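4.2 Storing umbrellas and garments

1. Fold the garment in half, then twist it upright into the round collar in the tabletop – two-tone panels may face either way. 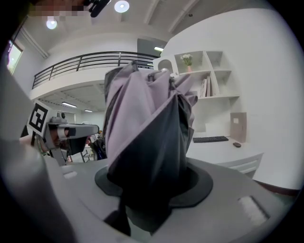

Ngô asks whether a lined jacket will fit. Only if the lining is not quilted.

2. Keep books upright in the open cubbies, one cubby below any potted plant.
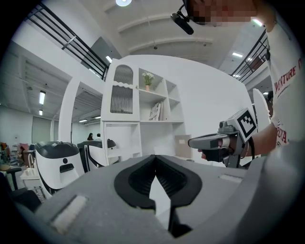 Does the pot need a saucer? Gotstead fits one under every pot.

3. Lay the folded umbrella flat in the desk drawer.

CAUTION: Maximum drawer load 6 lb.

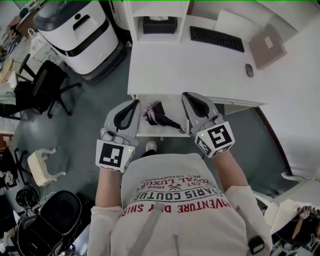 4. Close the drawer fully.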